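Pratstead Hall kitchen - walkthrough before the June suppers
Checked by: Bogumił Sadowski

1. Exits
Back door sticks, needs a shoulder. Front OK. Move the coat rack, it's half across the hallway again.

2. Fire extinguisher
Gauge in green. Tag unreadable - get a new one from Bivum. Blanket by stove OK.

3. Fridge and freezer
Fridge reading 5, want it lower. Turned dial down, recheck tonight. Freezer fine. Seal on lower door spliting.

4. Dishes and servingware
Chipped ones go in the bin, not back on the shelf. Run a thumb round every rim. Big pink round one stays in use. 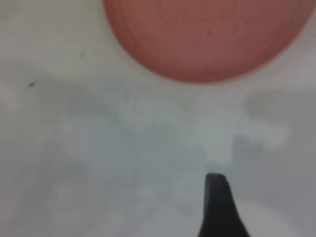 5. Hot water
Slow at the hand sink, more than 2 minutes to warm up. Ask Kaushik about the heater.

6. Floor
Loose tile by the pantry, taped for now. Building is 1848 so nothing is level - watch the step down.

7. First aid box
Low on bandages, no burn gel. Buy befor opening.

Recheck 3 and 5. Rest is a pass.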